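Budgeting for a pair of arms: Oriana Herrera on what the money went on

When Oriana Herrera took over equipment planning at Tulotard, the firm owned one robot arm and a cupboard of spare grippers. It now runs 13 two-arm workcells in a unit in Fidstead, where the arms are taught to handle cloth and other household items. She is responsible for what gets bought, when it arrives and how long it is expected to last.

Her first budget was a single page. "I had a line for arms, a line for computers and a line called sundries," she says. "Sundries was the one that hurt. By May it was larger than computers."

The trouble, as she describes it, was that suppliers quote for the arm and buyers plan for the arm. The mounting plates, rails, cable trays, wrist cameras and their leads are all priced separately, often by different firms. Tulotard bought its rails and corner posts from Declercq, who cut to length and deliver flat. The first order was short of brackets and the cells stood half built for three weeks while more were sent.

"Nothing in that order was expensive," Herrera says. "But two people were waiting on it, and their wages are in the same budget whether you write them there or not."

She now keeps a parts list for one complete cell and multiplies it. The list has 132 lines. It starts with the arms and ends with cable ties, and each line has a supplier, a second supplier and a lead time. New staff are asked to build a cell from the list alone and to write down anything they had to go and find. The last person to do it added four lines, including a particular length of hex key.

Cloth work puts its own demands on the list. A towel or a shirt needs two arms, one at each end, and the pair have to reach the same part of the table. Cheap arms with a short reach were looked at and dropped after a week on loan. Herrera's advice to anyone pricing up a similar job is to settle the table size first and to choose the arms from that.
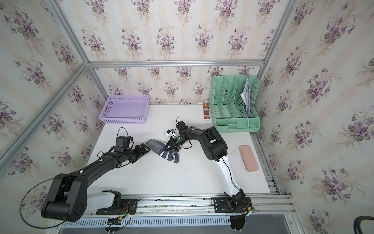 Two arms with a striped cloth held between their grippers. Both carry a wrist camera.

The walls of the cells come up in most conversations with visitors. Herrera budgets for them under "surfaces", along with tabletops and the items that go on the tables. Patterned wallpaper is bought by the roll and changed on a rota, so that the cameras are given different backgrounds to deal with. Baskets, file organisers and cases come from ordinary shops, and the allowance for them is £43 a cell each quarter.

"It's the only part of the budget that finance ever laughed at," she says. "I've never had it cut, mind you. It's too small to be worth the argument."

Spares are a larger matter. Sihan Xu, who looks after maintenance at the site, keeps a log of every part replaced, and the spares budget is now drawn straight from it. Cables lead the list by some distance. The ones at the wrist are bent all day, and a worn lead can cause faults that come and go.

"People blame the camera," Xu says. "They send the camera back, they wait, a new one comes, and the fault is still there. Change the cable first. It takes a few minutes and costs very little."

He replaces wrist cables after 500 hours of running, working or not. Herrera was against this at first — she did not like throwing away good leads — but agreed to a trial on half the cells. The stoppages on that half fell enough for her to pay for the rest. Gripper fingers are handled differently and are run until they show wear.

Asked about buying second-hand, both are cautious. Tulotard took two used arms from Gotlow when that firm closed a line. One has been reliable. The other needed a new joint and a controller, and the total came to more than a new arm would have cost. Herrera would do it again, but only with a service record and a day to test the arm under load.

Mixing models is another question she is often asked about. It can save money when one supplier is out of stock, but it means two sets of spares and two sets of software updates. She allows an extra day of setting up for a cell with unmatched arms and puts the cost in the plan before the order goes out.

Her next plan covers a further four cells. The rails have been ordered, with brackets, and the arms will be bought in two lots so that the first pair can be running before the rest are paid for. Power is the point still open. The unit's supply was sized for storage, and the electrician's quote has come back twice with different figures. "I've put in the higher one," she says. "If it comes in lower I'll spend it on cables."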